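Goltau cell: simulated arm back in use

The simulated tabletop cell at Goltau is running again as of 4/23/21. It had been down since the Trokness update, which reset the wrist offset and left the gripper closing 6 mm too high. Small cubes were missed and sticks were pushed off the table.

Before you load a saved scene, check three things.

1. Open the gripper and park it over the blocks. Leave the sticks and cubes where the scene file puts them, toward the back of the table.
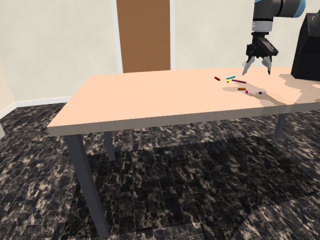 2. Run the offset script from the Carora folder. It asks for the tool name twice. Type it the same way both times.

3. Step the arm down slowly and watch the fingertip from close in.

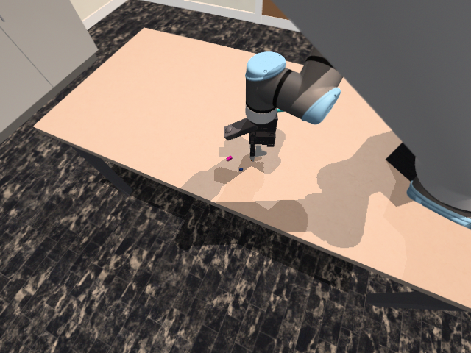 The old calibration file is still on the Lü server and should not be used. It was written for the previous gripper model and has the wrong finger length. If you have a local copy, delete it. For step 3, pick a view that takes in both the wrist and the tabletop, with a small piece such as the magenta one near the gripper to judge height against. Shadows from the arm can hide the dark blue piece, so don't use that one.

We ran 2,599 test picks with the new offset. Logs are in the usual place. Please report any misses with the scene number.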